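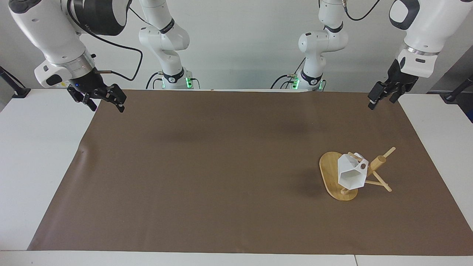 **kornow_bench** wrote:

How many demos do you record by remote control before you train anything on a two-arm task?

**Marlene Chisholm** wrote:

I do 15, train on those, and look at where it falls apart before I record more. My first big task I sat down and did 600 straight through, and most of them had the same bad habit in them (I was coming in way too high on the left side). Never again!

**vondilum** wrote:

15 is way too few for two arms, sorry. With one arm, sure. With two you've got the timing between them to learn, and 15 runs just gives you mush. I wouldn't even look at a policy before 440.

**Marlene Chisholm** wrote:

> I wouldn't even look at a policy before 440.

Oh, I'm not expecting it to work at 15. I want to see *how* it's bad. If one gripper drifts off to the side every time, I'd like to know that before I've spent my whole week in the chair.

**kornow_bench** wrote:

OK so somewhere between 15 and 440, thanks guys, lol. For context, it's the little wooden lamp with the white faceted shade, on the oval bamboo base. Brown paper mat under it, both arms start empty over the back of the mat. I want one arm to steady the base while the other does the shade.

**tallboy_pete** wrote:

That shade is going to be your problem. Flat panels at odd angles, and parallel fingers want two faces that line up. I'd go for the dowels or the post and leave the panels alone.

**vondilum** wrote:

Agree with pete. Also are you turning the lamp between runs? If it sits at the same angle every time, you're teaching it one spot on the table.

**kornow_bench** wrote:

A little? I nudge it. I've mostly kept it on the right half of the mat so the left gripper has the easy reach.

**Marlene Chisholm** wrote:

Nudging isn't enough, in my experience. I roll a die for the zone and then spin the thing before I let go of it. Feels silly, takes two seconds. And tape down the corners of your paper while you're at it, mine crept toward me all through May and I only caught it when I played the runs back to back.

**goraten_fan** wrote:

Has anyone tried just grabbing the arms and moving them by hand for this? I find it so much smoother than leader arms, my remote runs all look like I've had 4 coffees.

**vondilum** wrote:

By hand is fine for one arm. With two you need both your hands on the robot, and then your sleeves are in every camera view. No thanks.

**goraten_fan** wrote:

I stand behind the table! You do get used to it. But yeah, the sleeves thing is fair, I ended up throwing out a batch.

**kornow_bench** wrote:

Going to stick with remote, do 15 with the die trick and go for the post first. Will post the bad results.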